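Walking the Felora coast path in four days — doable without a car?

posted by slowmiles_kt

Hi all! I'm finally planning the walk from Drurnstead out to Tranari and I can't stop looking at maps. I have four full days in April, decent legs, and no car. My plan is to sleep at the Yeoman hostel the first two nights and use the bus to get back and forth to the path, then carry my bag the rest of the way. Is the bus still running that early in the season? And is there anywhere to eat on day three, or do I pack everything? I'm happy to cook if there's a kitchen.

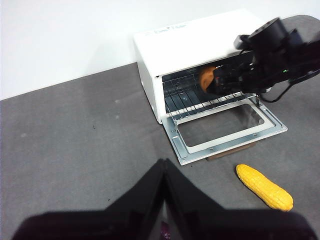

I should add that I'm not fast. I stop for birds, I stop for snacks, I stop for benches. My best day last year was long but flat, and I hear the stretch past the lighthouse is anything but.

gullsandgravel

Oh, you're going to love it! I've done this one in both directions and I'd go again tomorrow. Yes, the bus runs in April, but only the morning one and the late afternoon one, so write down the times before you leave the hostel (phone signal is hopeless once you drop behind the dunes). The late one left early on me once and I had a very long walk back in the rain, still a great day.

Food on day three: pack it. The café at the halfway beach doesn't open until the summer. I cook a big batch of potatoes at the hostel the night before and eat them cold with salt and a bit of cheese, and I swear nothing tastes better on a windy headland.

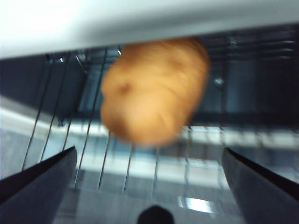 Potato over the rack, night-before cooking

The climb past the lighthouse is 170 steps cut into the hill, and then it rolls up and down all afternoon. Take it slow and you'll be fine. The view back toward Drurnstead from the top is worth every one of them!

A few things I'd do again:

Book the second night at the Yeoman early, it fills up with school groups.

Start day two before breakfast and eat on the beach.

Bring sandals for the creek crossing. 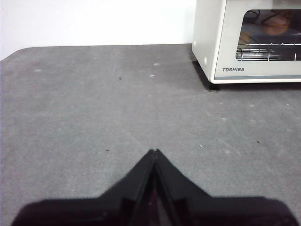 Leave half a day for Tranari itself. The harbor market is small but so much fun, and the smoked fish stall sells out by noon.

bootlace77

bus is fine, did it last fall. bring cash, driver couldn't break a big bill. no idea about the hostel, we camped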